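Budgeting for a kitchen robot without crying into the soybeans

Zaltar wanted a deposit before they'd tell me the price, so that was Zaltar done. Kisex sent a brochure with a sunset on it. Drurnik, bless them, sent a parts list, and the parts list is where your money goes.

A few tips from my spreadsheet, last tidied 14/03/2022.

Price the grippers as a pair. One arm can stir. Tipping a pot of beans takes 2, and the second never comes at the friendly price on the front page.

Set aside $500 for the things that wear out: finger pads, screws, cables, the screws again. I put down $178 the first time and was out of money by May.

Measure the counter with everything left on it. The toaster lives there. So does the bottle you keep meaning to put away. An arm that needs a clear yard of tabletop is an arm for somebody else's kitchen.

Ask for a demo with dried beans. Every salesperson has a sponge cube they're very proud of. Beans roll, hide under the rim and get into the works. Kılıçarslan let me bring my own bag, and the rep's smile got smaller as the bag got emptier.

Check the heat rating on the fingers before you let them near a cooktop. Get it in writing. "Should be fine" is a phrase with a repair bill attached.

Keep your old wooden spoon. It has no subscription, and the running costs so far are very reasonable.

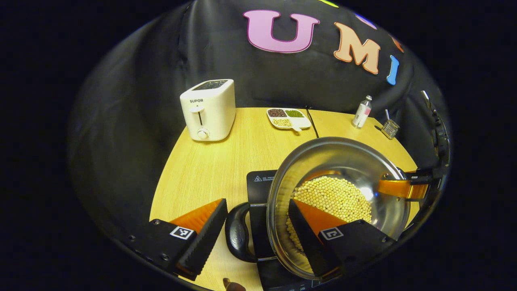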